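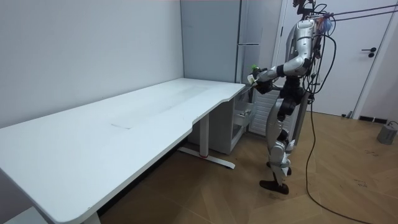

I have been told to clear my desk by a manager, two podcasts, my brother-in-law and a paperback I bought in an airport, and after all that I still don't know what a clear desk is supposed to do for me. The claim is always the same. Clear the surface and the mind follows. People who say this usually have a picture in their heads of a long white desk like the one up top, cabinets right behind it to swallow whatever used to be lying around. I've wanted a desk like that. I've had one, more or less, for a while. My mind stayed where it was.

What set me off again was a course. My employer (I'll leave them out of it) paid for a bunch of us to do the Zestora method, which is a workbook, a set of stickers and a video call on a Thursday that ran well over lunch. It costs 130 dollars a head. For that you learn that every object on your desk is "an open question" and that you should close the question by filing the object, tossing it or putting it in the Later Box. The Later Box is not included.

I asked on the call how they knew it worked. The instructor said people reported feeling lighter. I asked lighter compared to what, and she said that was a great question and moved on to the stickers.

I'm not trying to be a jerk about it. People probably do feel lighter. I feel lighter after I clean the fridge, too, and I don't think it makes me better at my job. If you ask somebody how they feel on the same afternoon they threw out a bag of old mail, you're going to get a good number. Ask them in April, when the mail is back.

The workbook says it draws on the experience of more than 1000 users. It doesn't say what happened to them. Did they get more done? Did they quit? Did somebody follow up, or did they just fill in the card at the end of the call like I did? I gave it a four, by the way, which I regret. I was hungry and wanted to get off the call.

I did the program anyway. All 18 days of it. I filed, I tossed, I bought a gray plastic box for Later and wrote LATER on it. The first few days were nice. By the second week I was spending a good part of each morning getting things out of the box and a good part of each evening putting them back. The workbook calls this "opening and closing the day." I call it moving paper.

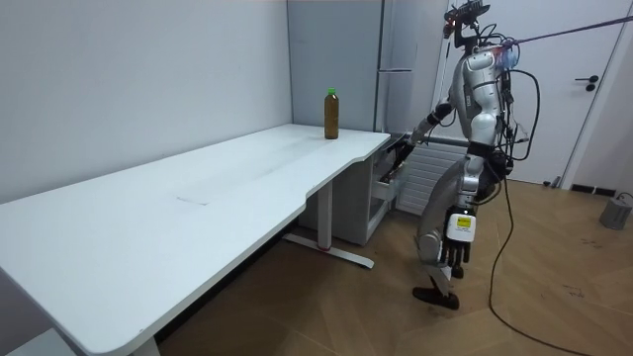 Where the stuff goes

Nobody selling you a bare desktop spends much time on the drawers. In my case they filled up fast. I had a small unit under the desk with three drawers, and before the course I could have told you what was in each one. Afterward they held chargers, a tax letter, two staplers, a birthday card I'd meant to send and the instructions for a thermostat we no longer own. The mess had been moved down a couple of feet and I had lost the ability to see it.

That tax letter is my main exhibit. On the desk it would have annoyed me every day until I dealt with it. In the drawer it was very peaceful. I found it after the due date and paid a small penalty, and I would like that added to the price of the course.

My friend Keerthana Sundaram used to run the front office at a freight company called Ornbridge, and she had the worst desk I have ever seen on a person with a job. Stacks on stacks. She could put her hand on any bill of lading in the building while you were still explaining which one you wanted. Then the company brought in a clear desk rule, everything locked away by six, and she says the only change she noticed was that people started asking each other where things were. To be fair to the rule, some of that paper had customer details on it and probably shouldn't have been sitting out all night. I can accept that as a reason. It's a reason about privacy, though, and they sold it to the staff as a reason about focus.

I should also say that Keerthana and I argue about this. She thinks I've made her into a mascot for messy people and that she'd have been fine either way. She may be right. One woman with a good memory proves about as much as a workbook does.

What I kept

I went back to something in between. The things I'm working on stay out. Bills stay out, where they can bug me. The printer went to the other room and that was a real improvement, mostly on account of the noise. I tried a tray from Bomholm that's meant to sort paper by how urgent it is, with 5 slots, and used the top slot for everything, so now it's a tray.

The old D'Souza book on office habits, the one with the brown cover that turns up at every library sale, has a line I keep going back to, about how the person at the desk should be able to say why each thing is there. I can live with that one. It doesn't promise me anything. I tried it last night and had decent answers for most of the pile, and no answer at all for a bag of rubber bands.

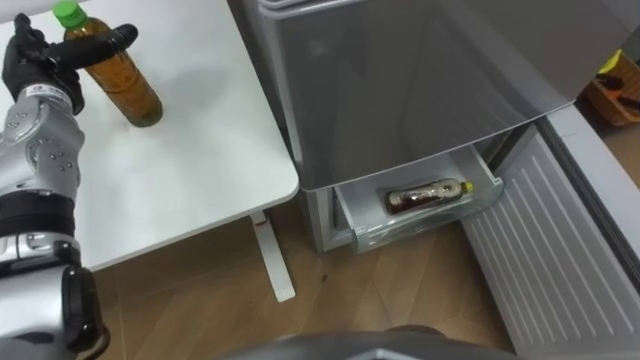 So should you clear your desk before you start work in the morning?

Do it if you like how it feels and it takes a couple of minutes, and skip it if it's eating the time you meant to work in. I wouldn't pay anyone to tell me which.

A few people have written to say I'd have gotten more out of it if I had stuck with it longer. Maybe, but I notice that gets said about every program I've ever quit. If somebody has numbers, from people who were asked months later by someone who wasn't selling the stickers, please send them. I'll read them at my desk, next to the rubber bands.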